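Source citations belong on the chart

Most family charts posted online give a name, two dates and a place. The source, if there is one, sits in a separate notes file that is lost the first time the chart is copied. I think this practice should end, and that a date without a source should be left off the chart entirely.

My own case is the Gezer line. When Zerrin Gezer and I compared our files in March, we had 272 individuals in common. Of these, 92 carried a birth year that neither of us could trace to a register, a census or a headstone. We had both copied them from the same compiled chart, and agreement between our files had been taken as confirmation. It was one unsupported claim, held twice.
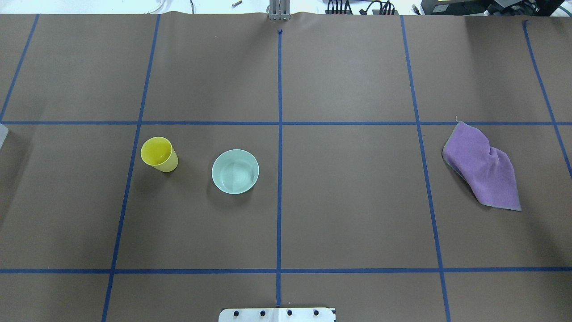 A printed pedigree form makes the problem worse. It allots a fixed box to each ancestor, and an empty box looks like a fault to be corrected. People fill it with the nearest candidate of the right surname. I now favor a working layout with no printed boxes at all: a large sheet of brown paper, divided into cells with strips of dark blue tape. Each cell holds a household, and each entry is written with its source beside it – record type, place, page. An entry with no source stays out of the cell.

The usual objection is that this leaves the chart thin. It does. Mine lost 18 people from the fourth generation, and 14 of them are still missing. A thin chart can be extended by anyone who has access to the records. A full one with unknown errors has to be taken apart first, and few people are willing to do that to a line they have already published.

Software could help by refusing to export an unsourced date. Until it does, the rule has to be applied by hand, starting with the oldest generation.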